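Tenants' network questions Halvorsen's "declutter credit" ahead of rent talks
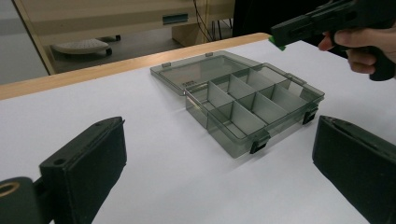 A compartment box with its lid folded back. Storage products feature heavily in the Halvorsen offer to renters.

Wednesday, June 18, 2025

The Divutside Renters' Network says a new incentive from property manager Halvorsen, which offers tenants store credit in exchange for giving up their basement lockers, deserves a much closer look than it has had so far.

Under the program, called Zoltgate Living, tenants in 10 Halvorsen buildings are being asked to sign away the storage locker that comes with their unit. In return they receive a one-time credit toward bins, boxes, shelving and drawer organizers from the Jundis home storage catalogue, plus a virtual session with what the brochure describes as a "space coach." Halvorsen's mailing says most households "already have all the room they need" and only have to "unlock" it.

The Network has read the mailing, the tenant agreement and the fine print on the credit, and is not persuaded.

"I own plenty of little boxes with dividers. They're very good for buttons," said Juniper Strickland, who chairs the Network and has lived in a Halvorsen building for eight years. "I have yet to find one that will take a set of winter tires. My locker takes the tires, the tent, the fan and my mother's sewing machine, and I pay for it every month as part of my rent. If the company wants it back, it should say what it's worth and take that off what I pay."

The agreement makes no mention of a rent reduction. Tenants who sign lose the locker for as long as they hold the lease, while the credit expires if it is not used by the end of December. It can't be exchanged for cash, can't be applied to delivery, and can't be transferred if the tenant moves out. The agreement also says the locker space may be "repurposed at the manager's discretion." Halvorsen has not said what that means. Tenants in two of the buildings report that lockers next to theirs have since been advertised on the building's notice board as paid storage, open to people who don't live there.

The Network asked Halvorsen in writing whether the surrendered lockers would be rented out again, and at what price. The reply, which came from the company's communications office, said the program was "designed around wellness and choice" and invited members to book a session with a space coach. It didn't answer either question.

Halvorsen has also pointed to a tenant survey in support of the program. According to the brochure, 44 per cent of respondents said they would "feel lighter" with fewer belongings. The brochure doesn't say how many people answered, how they were picked, or whether they were asked about lockers at all. The Network has requested the full questionnaire. It would be glad to publish the results if they turn out to say what the brochure claims, but a survey that can't be read isn't much use to anyone deciding whether to sign a lease amendment.

Lleucu Rees, who handles casework for the Network, said the calls she has taken suggest that many people signed without knowing the credit was tied to a permanent change.

"It arrived looking like a coupon," Rees said. "The agreement was on the back, in grey type, and the form asked for a signature and unit number. A few people told me they thought they were entering a draw. One man used his credit on a shoe rack and then found a new lock on his locker with his skis still behind it. He got the skis back after about 10 days and several phone calls. He'd like the locker back too."

The Network has no quarrel with tidy cupboards, or with Jundis, which as far as members can tell only supplies the goods. Tenants who have no use for a locker may decide that the credit suits them fine. The concern is with an amendment to a housing agreement being handed out as though it were a flyer, and with the timing. Halvorsen is due to open talks on next year's rents in the fall, and storage is one of the items that tenants have traditionally been able to point to when increases are discussed. Fewer lockers on the books would leave them with less to point to.

The Network is asking Halvorsen to:

Stop collecting signatures until the agreement has been rewritten in plain language and put on a page of its own.

Let any tenant who has already signed withdraw, whether or not the credit has been spent.

State in writing what will happen to surrendered lockers, including any plan to rent them to outside customers.

Put a monthly dollar value on the locker in each building and offer that amount as a rent reduction to tenants who choose to give theirs up.

Tenants who have received the mailing are advised to keep both sides of it and to take a photo of anything they sign. Those who have already returned the form should write to their building office asking for a copy. The Network can supply a template letter, and Rees is holding drop-in hours at the Divutside community hall through the summer for people who would sooner talk it over in person.

The Network has offered to meet with Halvorsen at any of the buildings involved, preferably in the basement.

About the Divutside Renters' Network

The Divutside Renters' Network is a member-run group supporting tenants in apartment buildings across the Divutside neighbourhood. It takes no funding from landlords, property managers or developers.

Media contact: Lleucu Rees, casework and communications, Divutside Renters' Network. Interviews with tenants can be arranged on request. Copies of the mailing and the agreement are available to reporters.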